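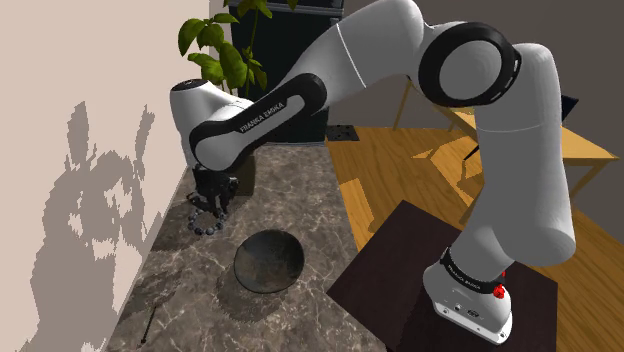
灰色大理石纹台面，下面是浅色木地板

厨房台面换了两个多月，答应过几个朋友写一下经过，一直拖着。中间有人问我石英石和天然大理石到底选哪个，每次都在聊天里打一大段，这次写在一起，以后直接发链接。

先说原来的情况。房子是二手的，交房时厨房用的是前任房主留下的防火板台面，水槽边那一圈已经鼓起来了，用手一按会往下陷。刚搬进来时没管，在接缝处打了一道玻璃胶，凑合用了三年。今年夏天水槽柜里开始有霉味，把东西全搬出来才发现柜体侧板也泡坏了一截，于是决定台面和水槽柜一起换，其他柜子不动。

材料看了三种：天然大理石、石英石、岩板。

天然大理石好看，这一点没什么可争的。问题是它怕酸。我在Chow建材城的一家店里要了一小块灰色的边角料，拿回家滴了白醋，放了一晚上，第二天擦干净，那一块的光泽就没了，斜着看很明显。我家做饭用醋和柠檬都多，所以抛光的大理石第一个排除。店里的人说可以做防护，每年补一次。我知道自己不会每年补。

岩板硬度高，不怕烫，但开孔和磨边对师傅的要求高，转角容易崩。我问了两家，一家说水槽开孔崩了算他们的，另一家说运到楼下之后的损耗一概不管。第二家直接没再联系。第一家报价超出预算不少，而且要排到年底。

最后定的是石英石，灰底带白纹，店里叫Bimorero灰，是他们自己起的花色名，别家不一定这么叫。仿大理石的纹路，离远了看差不多，凑近了能看出纹路边缘比较齐。我不介意这个。选色的时候建议把小样带回家，在自己厨房的灯下看。店里的灯偏白，我第一次选的那块在店里是浅灰，回家一开灯发黄，跟地板放在一起很脏。后来换成现在这个偏冷一点的，跟浅色木地板放在一起才舒服。

钱的部分。台面连前后挡水、磨边、两个开孔、搬运上楼，一共3,597元。水槽柜单做，871元，板材用的防潮板。定金1,000元，量尺之后付，剩下的装完当场结清。旧台面拆除和清运没有另外收钱，但这个是量尺时提出来写进单子里的，口头说的最好都写下来。水槽和龙头用的原来的，没换。

量尺是九月初，师傅来了大约四十分钟。有几个地方是他提醒我的：

一是墙不直。我家靠窗那面墙两头差了快一厘米，如果按直角下料，装上去会有一头露缝。最后是按模板切的。

二是灶具的开孔尺寸要以实物为准，说明书上的尺寸和我家那台灶对不上。

三是台下盆和台上盆要提前定，定了之后改不了。我选的台下盆，擦水方便，缺点是以后想换盆很麻烦。

从量尺到安装，说好10天，实际多等了将近一周，说是Bivton那边的加工厂停电检修。等的这段时间厨房照常用，只是把水槽柜里的东西堆在阳台上，有点碍事。

安装用了一个上午。先拆旧台面，声音很大，灰也大，提前用塑料布把冰箱和隔壁的门盖上了，事后觉得应该连餐桌一起盖。拆下来之后柜体顶面不平，师傅加了垫条找平，然后上台面，打胶，装盆。接缝留在灶台右侧，用同色胶粘了之后打磨，白天逆着光看得到一条线，晚上看不到。要求师傅把接缝避开水槽，这个一定要提，不提的话他们按省料来。

装完之后胶要晾一天，这一天不能用水。我们在小区门口的Pikham吃了两顿，味道一般，价格比去年涨了。

说说用到现在的感受。

清洁比以前省事。酱油滴上去过了一夜，第二天用湿布就擦掉了。姜黄粉那次留了一点黄印，用小苏打糊敷了半小时，淡到基本看不出。钢丝球没敢用。

热锅还是要垫东西。石英石里面有树脂，直接放刚离火的锅有可能变色甚至开裂，我家现在灶台边常年放一块木头隔热垫。

台面比原来高了两厘米，切菜时腰舒服一些，但家里个子矮的那位觉得炒菜锅有点高。如果重来，我会让灶台那一段低一点，做成高低台面，只是那样柜子也得动，预算就不是这个数了。

前挡水做了一道小的凸边，本来不想要，觉得积灰。用下来发现水不往地上流了，地板少遭罪。我家厨房铺的是和客厅连着的木地板，当时很多人劝我改成瓷砖，没改。水槽前面放一块吸水垫，洒了水随手擦，目前没有起翘的地方。

有不满意的地方，一是后挡水和墙砖之间的胶收得不够匀，靠墙角那一段粗细不一，叫师傅回来补过一次，好了一些。二是水槽柜的门比旧柜门颜色略深，同一个色号，新旧放在一起还是有差别，现在习惯了，不专门看注意不到。

下个月准备换抽油烟机，型号还没定，正在看侧吸和顶吸的区别。

发布于 11/23/19
分类：家里的事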